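Skurko Park Ballpark Move: Your Questions

Is the team really leaving Skurko Park?
Yep. The lease is up after next season, and the Zotine site is where we're headed. I've had season tickets for 20 years, so believe me, I asked twice!

Do I keep my seats?
You get first pick of something close. Email Anjani Nair at the ticket office by Friday.
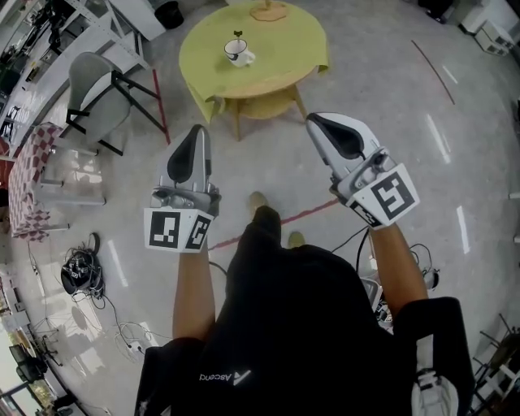

Round table, yellow-green cloth.

What about parking?
Roughly 100 fewer spots than now (ugh). I'll be taking the Festine bus, which stops 2 blocks away.

Can I buy my old seat?
They go on sale in July, sold in pairs only. Bring your own wrench.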